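Pillilari Automation Outreach
Progress report to the Castellanos fund, second period
May 2025
Prepared by Vivek Shukla

Summary

The main item this period was the open day at our Tridotgate workshop. We had 281 visitors against a target of 2000 for the whole grant, which leaves us behind the plan we gave you in January. Spending is on track. The demonstration bench is finished and will stay in use through the remaining visits.

Work on the bench

The earlier bench used mixed parts from our own stock and was hard to follow from the back of a group. We replaced it with a plain white table and solid-colored blocks in red, green and blue. The task is stacking. A visitor picks the order of colors and the operator starts the run. Two grippers work at the same table, so one can be at a block while the other holds off with its fingers open.
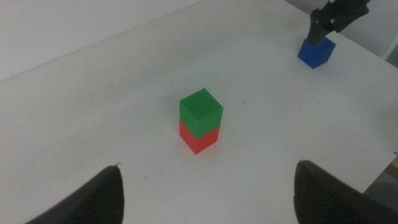 Open day

Doors opened at ten and groups went through in slots of twenty minutes. Phong Doãn ran the bench in the morning and I took over after lunch. Most groups wanted to see the green block go on the red one, and then asked for blue on top. We had planned a short talk before each run but dropped it after the third group. People asked better questions once something was moving.

The questions were mostly about speed and about what happens if a block gets bumped. We let visitors move a block by hand between runs, with the arms stopped, and then started again from the new position.

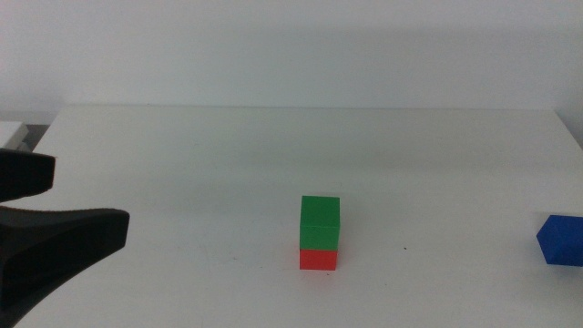 One slot was lost when the booking page on Hostico went down and two schools arrived together. We split the larger school and sent half to the assembly area first. The page has been moved to a different plan and has held up since.

Feedback cards were handed out at the exit. The most common request was a screen showing the wrist camera view, so that people at the back can follow the gripper as it comes in close. We already record that view and only need a monitor and a longer cable. 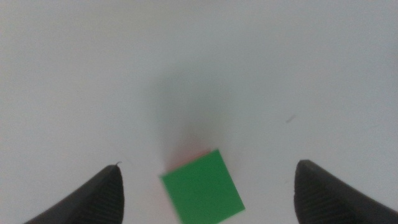

The monitor can be bought from the equipment line without a change to the budget. Phong has a quote and will order once you confirm that this counts as bench equipment.

Spending

Costs this period came to $2901, covering the table, blocks, printed signs, bus support for one school and insurance for the day. Receipts are attached.

Next period

We will hold 2 more open days and take a smaller version of the bench to schools that cannot travel. We would like to discuss the visitor target with you before then.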